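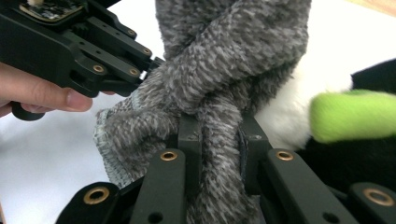
The grey knitted piece, gathered, with its paler edge to the left.

Forum: Soft Toys, Textiles and Dressing-Up
Topic: Knitted items on loan with plush animals

Culmont Toy Library
Members are invited to comment on a proposed change to our lending terms. At present, soft animals are lent together with any knitted item recorded on the same ticket. The panda is lent with a grey knit, for example, and both are entered under one number. We hold 80 soft animals in total, of which 38 have at least one knitted item attached to their record.

The returns desk has reported that knitted items are frequently put back with the wrong animal. We propose that from April each garment should carry its own ticket and be stored in a separate drawer. Borrowers would then request the animal, the garment or both.

We would also welcome advice on washing. Looped and shaggy yarns catch easily, and the current instruction sheet does not distinguish them from plain knits. 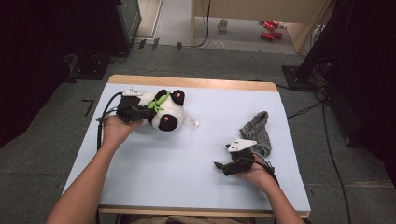 Giltside Loans
We operated separate tickets for two years and have since returned to the single ticket. Families borrowed the animal and left the garment, and the drawer filled with items that no child had asked for. Dressing and undressing the toy is, in our experience, the greater part of its use. I would therefore advise against the proposal as drafted.

Culmont Toy Library
Thank you. May I ask whether items were going astray before you made the change?

Giltside Loans
They were, though in small numbers. We lost 11 garments in the last year of the old arrangement, most of them small socks. The cure was a drawstring bag for each animal, with the contents written on the label. Staff check the bag against the label in the presence of the borrower.

Curkwood Stores
I must differ from the previous contributor. A bag is satisfactory where the desk is staffed throughout. Ours is not, and bags are left in the returns box after hours with half their contents missing. Separate tickets at least establish which item is overdue.

There is also the matter of fit. A sock that is passed over the head or foot of a plush animal will stretch to suit that animal and will not sit well on a smaller one. If garments are to be lent separately, the ticket should state the size of toy for which they are intended.

On the panda, please note that the green trim should be checked at each return. Small trimmings ought to be tested with a firm pull, and any that move should be restitched before the toy goes out again.

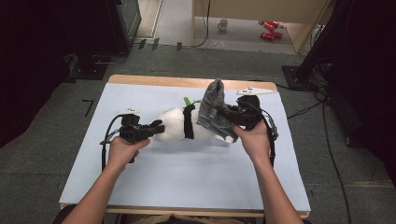
May a looped or shaggy knit be washed in the same load as the plush toys?
Our practice is to wash them apart. The knit goes in a closed net bag on a wool programme, and the plush is washed at 40 only where its sewn label permits. Both are dried flat, away from direct heat.

Culmont Toy Library
That is most helpful and will be added to the instruction sheet. We would be inclined to keep white plush apart from dark knits as well – pale fur shows every stray fibre, particularly on the belly. A soft brush, used in the direction of the pile, removes most of it.

On the main question, opinion appears to be divided. A possible compromise is to retain one ticket where the garment was made for a particular animal, and to issue separate tickets for general items such as hats and scarves.
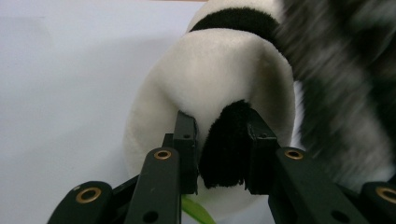 Quispe
The compromise is workable, provided that someone decides in advance which garments belong to which category. We attempted something similar and the lists were never finished. I would also ask that black and white animals be inspected along the seams where the two furs meet. Children carry them by a limb, and the stitching at the join gives way first.

Giltside Loans
We agree on the seams. On the tickets our view is unchanged, and the drawstring bag remains our recommendation.

Curkwood Stores
Ours is likewise unchanged. If Culmont proceeds, we should be glad to receive a copy of the new ticket wording.

Culmont Toy Library
A draft will be posted in this topic. Further comments on washing are still welcome, especially from members who hold chenille or similar yarns.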